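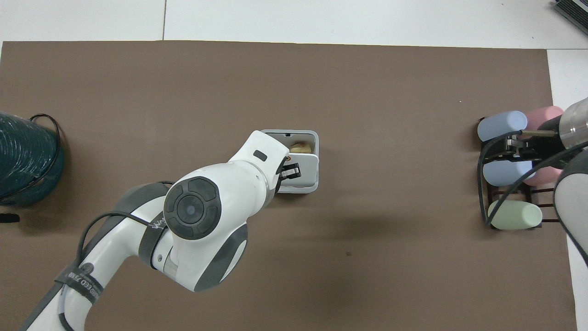 **Can a machine do the household chores yet?**

It can do a few of them, slowly, at a table, with a person in the room. That is further than we were in our last report, and we are very pleased with where the work is going.

## Progress report to the Antoniuk Fund, second period

Project: Prorel (chore trials with paired arms)
Site: Kestham workshop, run by Datent

### Where we are

The first period went mostly into getting the two arms mounted, calibrated and safe to stand near. This period was the fun one. We ran 419 logged attempts across five chores, and for the first time we have numbers we would be happy to show to someone outside the building.

The chores are the ones we agreed with you at the start: taking food out of a container, loading and unloading a rack, folding a hand towel, wiping a tabletop, and sorting small items into bins. All of them are done at table height on the brown mat, which cuts down on glare and gives the fingers a little grip when they touch down. We know a kitchen at home doesn't come with a mat. More on that under "What still goes wrong."

### What is working

**Containers.** Getting a gripper down inside a small open box is harder than it sounds. The fingers have to clear the rim, the wrist wants to sit right where the rim is, and bread is about the worst thing you could ask a robot to hold! Squeeze too hard and it crushes, too softly and it slides back down. At the start of the period the arm managed it 2 times in 20. In the last set of 20 it managed 17, and most of the slices came out in a state you would be willing to eat.

The jump came from a change in how we teach the approach. We used to record one long motion from rest to grasp. Now we record the last few inches separately, many more times, with the box moved a little between recordings. The arm has become much better at finding its way in when the box isn't quite where it was yesterday.

**The rack.** We use soft foam rollers in pastel colors laid across a dark slatted rack. They stand in for bottles, rolled napkins and anything else long and round that people store lying down. Picking one off the top is now dependable. Picking a lower one without dragging its neighbor along is about half solved, and putting them back in order is the piece we're working on at the moment.

**Both arms at once.** This is the part we're most excited about. In the first period the arms took turns, and one parked while the other moved. They can now share the table, with one at the container and the other over at the rack, and the planner keeps them out of each other's way. It makes a real difference to how the thing feels to watch. A combined task that took six minutes in March is down to under four.

### What is partly working

Wiping is fine on a clear surface and poor around objects. The arm leaves a generous margin around anything it doesn't want to knock over, and the margin stays dirty. A better sense of touch at the wrist would help here. We have a part on loan and will start testing it next period.

Sorting into bins works well for items the system has handled before. With new items it hesitates, sometimes for a long time, and then usually gets it right. We can live with the hesitation for now. A wrong guess made quickly would worry us more.

### What still goes wrong

Towels. We had hoped to bring you a folded towel this time and we can't. The first fold is good, the second is acceptable, and by the third the corners have wandered and the arms are folding something other than what they think they are folding. Of 40 full attempts, five ended in a towel we would put in a drawer. We have tried stiffer cloth (better), smaller cloth (better still) and a lighter color (no change that we could find).

Cables are an everyday nuisance. A loop of slack that is harmless in one posture ends up across the work area in another, and twice a cable nudged a roller just before a pick. Those attempts are counted as failures in our totals. We plan to reroute the second arm's cabling along the link and hold it with straps.

Moving off the mat costs us a good deal. On the bare white tabletop, success on the container task fell to a little over half. Some of that is lighting and some is slip, and we haven't separated the two yet.

### Is it useful to anyone yet?

We get asked this by nearly every visitor, so it seems right to put our view on paper. For a household, it is too early. The setup fills a table, somebody has to be there to reset it, and a person with two free hands would finish every one of our chores before the arms had finished the first.

A shop floor is a nearer prospect. A back counter where the same box is emptied and the same rack is filled all morning is close to what we already do well – the positions barely change, the items are known, and slow is acceptable if it is steady. We would like to spend part of the next period on exactly that, with a longer run on the container and rack tasks and no resets by hand. The target is a full hour.

### Budget and schedule

Spending is on plan except for gripper parts, which have worn faster than expected. We have moved money over from travel to cover replacements and don't need anything further from the fund this period. The towel milestone will slip to the next report. The shared-table milestone was reached early, which we hope makes up for some of it.

### Next steps

- Reroute the cables on the second arm
- Test the wrist touch sensor on the wiping task
- Repeat the container trials on the bare table, with lighting fixed
- Restoring rack order: finish the lower row
- One-hour unattended run, container and rack only
- Keep going on towels, two afternoons a week

You are very welcome to come to Kestham and see the arms at work. Mornings are best, before the sun gets round to the table.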